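Work surfaces, part two: mats, tape and what sticks to what

I said in the spring that I would write up the table once I had stopped changing it. I have not stopped changing it, but the current arrangement has lasted since September, so these are the notes as they stand.

The table first. The top is pale with a wood grain, bought second-hand from an office clearance, and it has two faults for small work. It is slightly glossy, so light objects pick up a reflection along their lower edge, and it is slick. A small light object pushed with a fingertip travels further than intended. Neither fault matters for eating lunch. Both matter if you want to put something down and find it in the same place later.

The obvious cure is a mat. I tried three over the summer.

The first was a Lernar desk pad, the sort sold to go under a keyboard. It has a soft face and a rubbery back. The back grips well, but the face is slightly sprung, and anything with a small footprint leans. A cube on it will sit a degree or so out of true, depending on where you pressed last. It also holds crumbs. I gave it back to the keyboard.

The second was a green cutting mat from Paju. It was flat, stiff and easy to wipe. The printed grid was useful for the first hour and a nuisance after that, as fine lines make small objects harder to pick out at a glance. One of the things I use most is green as well, which settled the matter.

The third is the one still on the table: a plain dark grey sheet, matt on the face, cut from a roll sold by Clistus as drawer lining. It cost less than the other two by a good margin. It has no grip on its underside at all, so it has to be fixed down, and most of the rest of this post concerns that.

I began with double-sided tape along all the edges. This holds very well and should be avoided. When I needed to move the mat by a hand's width, the tape stayed on the table in long strings and took most of an evening to clear, using white spirit and an old bank card. The finish on the table top has a dull patch where I was impatient.

White masking tape at the corners is the present method. It peels off cleanly if it is replaced every few weeks, it tears by hand, and it can be seen against the dark sheet, so a lifting end shows early. A roll of 5 lasts me well over a year. I buy the Judurex one. The cheaper rolls I tried had less tack and curled at the ends within days.

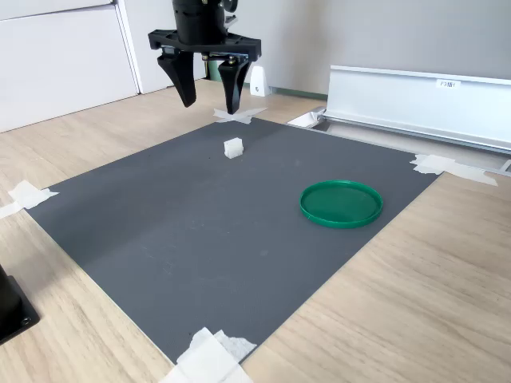

Tape on a corner fails in one of two ways. Either the end lifts because a sleeve has caught it, or the whole strip creeps because the mat is being pulled steadily in one direction. Pressing harder cures neither. For the first, tear the end instead of cutting it, as a ragged edge seems to catch less than a square one. For the second, cross two strips so that each resists a different direction of pull. A single wide piece works nearly as well if enough of it lies on the table side. I had been putting most of the width on the mat, where it did very little.

Layering fresh tape over old is lazy and I do it all the time. It is fine up to three layers or so. Past that the corner becomes a small hill and things slide off it.

On colour and contrast. Dark grey is a good ground for white and for any strong colour, and a poor one for black or brown. White objects look brighter on it than they are, so if you take photographs, reduce the exposure slightly or the top face of anything white will lose its detail. The drawback is that the sheet shows every mark. Dust, skin and eraser crumbs all appear as pale specks, and wiping with a dry cloth leaves light streaks that look worse than the dust did. A barely damp cloth, then a dry one, in the same direction each time, is the best I have managed. Washing-up liquid leaves a film.

Plastic lids deserve a mention. Turned upside down, a lid makes a decent shallow dish — the raised rim stops small parts rolling away, and the whole thing can be slid across the mat without lifting. I keep a few from food tubs in the drawer. A bright colour is preferable, as a clear lid disappears on almost any surface and I have put my elbow in more than one. Check that it lies flat before relying on it. Lids that have been through the dishwasher often rock.

Still to do: find out whether the drawer lining shrinks in a warm room. One edge seems shorter than it was, though I did not measure it when I cut it, so that may be my scissors. I have now written the length on the underside in pencil and will check it when the tape next comes up.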